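From: Nevzat Kozan
To: Drandeldale Family History list
Date: 7/19/22
Subject: Re: sorting out an inherited jewelry box

Hello everyone, and a special hello to the new folks who joined after the library talk.

I meant to answer this the same evening it came in, and then we had company, and then the company stayed, and you know how that goes. I'm putting the earlier message in below so that those of you on the digest can follow along.

> My aunt left me her jewelry box along with two shoeboxes of papers.
> There is a lot of chain in it, some of it knotted together, plus a
> few lockets and a watch that may have been my great-grandfather's.
> My cousins would each like something, and before anything gets
> handed out I want to write down what there is. How do you all go
> about it? Do you number things? Do you clean them first? I am
> worried about doing it wrong and losing whatever the pieces could
> have told us about the family.

First of all, I'm sorry about your aunt. Please don't be in a hurry. When my mother's things came to me I left them in the closet from November until well into the next year, and I'm glad I did, as I would have given half of it away in the first week just to be done with it.

You won't go far wrong, whatever you do, as long as you write as you go. I did my mother's side (the Başaran side, for those who have been patient with my postings over the years) and ended up with 346 entries, though I should say that counts letters and photographs and a great many buttons. The jewelry was the smallest part of it and took the longest. My wife still brings it up at dinner.

I'll answer in the order I did things.

1. Papers before jewelry. Go through the shoeboxes first, even if you only skim. I found a repair slip from a shop called Clotell in with the gas bills, and it had my grandmother's maiden name on it and a street I had never heard of. That one slip got me to the right page in the Senadow town directory, after I had been looking in the wrong end of town for 12 years. Old insurance lists are wonderful too, if you're lucky enough to have one.

2. Don't clean anything yet. Polish can wear down engraving, and a locket that has been dunked may have had a photograph in it. A soft dry cloth is plenty for now. If the watch doesn't run, please let it not run until someone who knows watches has had the back off.

3. Work on a bed or a big towel, with a shallow tray. A clasp that falls on a bedspread stays where it fell, and one that falls on a kitchen floor is gone under the stove. Take the chains one at a time, and if a knot won't give, lay it on something flat and come back to it after lunch. Gold-colored goes in your notes as gold-colored, by the way, and stays that way until a jeweler tells you different.
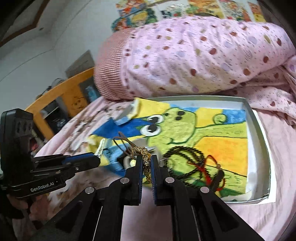
4. Give each piece a number and a sentence. The number goes on a paper tag tied with cotton thread, never tape. The sentence is whatever you know, and who told you. "Aunt wore this at weddings, per my mother" is worth more to your grandchildren than the weight in grams.

5. Call the cousins before you divide things up. Ask what they remember, and write that down as well, including when they disagree - especially then, I would say. Two of mine are both quite certain about the same brooch and they can't both be right, so both stories are in the book.

If you'd like my blank inventory sheet, write to me off list and I'll send it along. It has room for up to 12 pieces on a page and a wide margin for notes, which you will want.

Do let us know about the watch. If there's a name inside the case, I'd love to help you chase it.

Warmly,
Nevzat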